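Okay, notes for session four, written up the way I said them (more or less). If you missed it, read this before you do the worksheet, and bring your questions next time.

## What a deputy mayor does all day

Last time we got through how a council gets elected. Now I want to get into who runs the room once everybody's sitting down, and I'm going to use our pretend-famous town of Randitz all the way through, so that you only have one set of seats to keep in your head.

Randitz has 12 council members and a mayor. The mayor chairs the meetings and votes like anyone else. The deputy mayor is one of the 12, picked by the others, and keeps their regular seat the whole time! People mix this up every single year. You don't leave your ward to become deputy. You still get the calls from residents on Kapoor Street who want the stop sign moved. 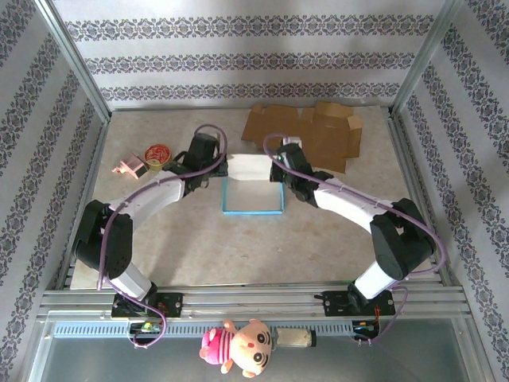

So when does the deputy step in? Mostly when the mayor is away, sick, or has a conflict of interest on an item. That last one is where the good arguments happen. Say the mayor owns a share in a building on the Ulilen block and a rezoning request for that block comes up. The mayor declares the conflict, leaves the chair, and the deputy runs that item only. Then the mayor comes back and the meeting carries on.

A few things to write down:

- **Presiding** means running the meeting: who speaks, in what order, when the vote is called.
- **Acting** means standing in for the mayor outside the room too (signing things, greeting people, the ribbon stuff).
- **Quorum** is the smallest number of members who have to be there for a vote to count.

In Randitz you can preside without acting. If the mayor steps out for one item, the deputy isn't suddenly signing contracts. I'd underline that one.

## Ties

Somebody asked what happens with a tie, and I gave a rushed answer, so let me fix it. Under the Randitz rules a tie means the motion fails. The chair does not get a second vote to break it. Some councils do it differently - the chair votes only when there's a tie - and you have to look at the local rules to know which kind you've got. Please don't guess on the worksheet.

Roscoe Mercado came in for the last part and told us about his time as deputy in Dodurach. He chaired 17 meetings in one term, which he thought was a lot, and his longest was about 4 hours on a parking bylaw. (He still has opinions on parking. You heard them.) I liked his point that most of the job is reading the agenda packet early enough to phone the clerk with dumb questions.

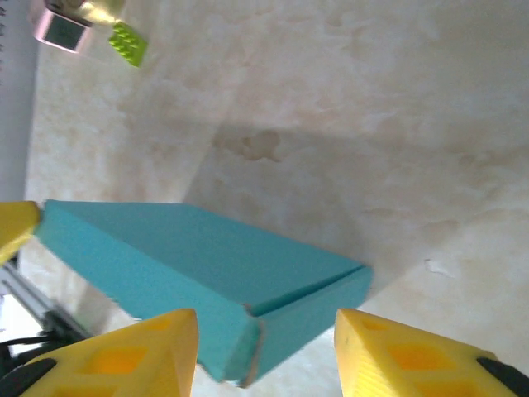
*Teal cardboard box, worn along its lower edge.*

## For next time

Read the two pages on committee chairs, then write me a paragraph on this: the mayor and the deputy both declare a conflict on the same item. Who takes the chair, and where in the Randitz rules did you find it? Give me the section number. A paragraph is plenty, and handwriting is fine as long as I can read it.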